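Unit 6: Bone as a Record of Diet and Growth

Handout for the second half of the course. Read before the lab session. Revised 5/5/22.

Scope

Unit 5 dealt with how bone is built. This unit deals with what can be read from it later, in skeletal remains and in living patients. The main case material comes from the Zonach burial series, with a smaller comparison group from Lynch. Hair and nail are covered in Unit 7 and are mentioned only where they help date a change.

1. Why bone keeps a record

Bone is living tissue. It is laid down, removed and replaced throughout life. A sample of adult bone therefore gives an average over a period of years, and the length of that period depends on which bone is sampled. Ribs turn over faster than the shaft of the femur. A rib sample reflects the later part of life; a femur sample from the same person reaches further back, sometimes into the teenage years.

Two kinds of evidence are used:

Chemical evidence. Collagen is made from protein in the diet. The ratios of carbon and nitrogen isotopes in collagen shift with the main protein sources.

Structural evidence. Periods of poor nutrition or illness in childhood can leave marks in the bone, including lines of dense tissue across the shaft and changes in the roof of the eye socket.

The two do not always agree. A person may show normal isotope values and clear signs of childhood stress. Report both.

2. Carbon and nitrogen

Carbon values separate diets based on wheat, barley, rice and most vegetables from diets based on maize, millet or sugar cane. They also shift when a large share of protein comes from the sea.

Nitrogen values rise with each step in the food chain. People who eat a good deal of meat or fish show higher values than people who eat mostly plants. Breastfed infants show higher values than their mothers, and the value falls during weaning. Long periods of near starvation can also raise nitrogen, as the body breaks down its own tissue. A high value alone does not prove a rich diet.

Collagen that has decayed in the ground gives false results. Check the carbon to nitrogen ratio of every extract before using its isotope values. Discard extracts outside the accepted range and record the discard.

3. Growth arrest lines

When growth in length slows and then resumes, a thin band of dense bone may form near the growth plate. On an X-ray it appears as a pale line across the shaft. The age at which it formed can be estimated from its distance to the end of the bone.

Limits of the method:

Lines may be removed by later remodeling, so an adult with none may still have had several.

Lines also appear in healthy children during normal growth.

Two readers often disagree on faint lines. Each film in the Zonach series was read twice.

4. Preparing a collagen extract

The steps below follow the Sturon bench protocol used in the lab. Gloves and eye protection are required throughout.

Clean the outer surface of the bone with a hand drill and discard the dust. Cut a piece of 400 mg. Place it in dilute acid in the cold room until the mineral is gone and the piece is soft. Change the acid as needed. Rinse with purified water until neutral.

Heat the softened piece in weak acid at the temperature given on the bench sheet, then filter, freeze and freeze-dry. Record the dry weight and calculate the yield as a percentage of the starting weight.
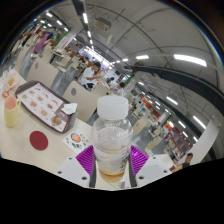 5. Reading the case material

The Zonach series contains 60 adults with usable collagen. Work through the table in the course folder in this order:

Plot carbon against nitrogen for all adults.

Mark individuals with both rib and femur results.

For each of these, note the direction of any change between the two bones.

Compare with the Lynch group. Use the animal bone values from the same site as the baseline in each case. Do not carry a baseline from one site to the other.

A difference between rib and femur may mean a change of diet in adult life, a move from another region, or long illness. Strontium results, where available, help with the second of these. They are in the Mosari file, sheet 3.

6. Terms to know

Baseline: isotope values of local plants and animals, used to interpret human values.

Collagen yield: dry extract weight divided by starting bone weight.

Remodeling: removal and replacement of existing bone.

Turnover: rate at which remodeling occurs.

Written work

Submit one page on a single individual from the Zonach table. State the collagen quality first, then the isotope values, then the structural evidence. Give at least two possible explanations for any mismatch. Plots should be labeled with units. Students repeating the unit in September use the Lynch table instead.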